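## 3. Placing the shelving and the work table

These steps cover the Lorner slotted shelving once the uprights are bolted together. The printed leaflet says the job takes 34 minutes. Ye-rin Ki and Jeferson Sales, who revised this section on 28 August 2018, did not manage it in that time and doubt that you will.

1. Stand the unit where you want it before loading any shelf. The leaflet claims a full unit can be "walked" into position. Don't try it.
2. Check that the slots in the uprights are still reachable. You will want them again the first time a shelf turns out to be at the wrong height.
3. Keep the window side clear if you store tripods there. A row of them with cameras on top needs more floor than you'd think, and the legs catch feet.
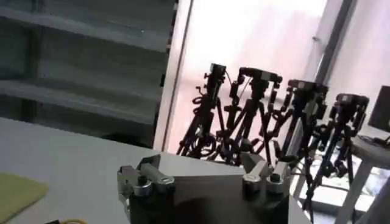 4. Slide the table up to the unit, but leave yourself room to get a hand behind it.

> **Caution:** Route cables away from the table edge. The adhesive clips in bag 2 are supposed to hold them. Ours let go within the week.

### 3.1 Setting shelf heights

Start with the bottom shelf. If yours has the ribbed surface, run the grooves front to back. Small items can rock on the ribs, whatever the leaflet says about "universal stability," so put flat-bottomed things there.

Leave all the shelves empty until you have checked each front edge with a level. Don't judge by eye from across the table, where a straight shelf can easily look sloped.

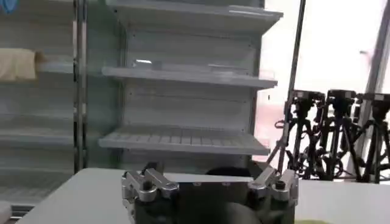
### 3.2 Before loading

- Press down on both front corners of every shelf. If one clicks, it wasn't seated.
- Ignore the load figure on the carton (part 3784) until you have found the one for your own shelf depth. They differ.
- Spare Utus hooks are sold as a fit for these slots. Try one before you buy a box.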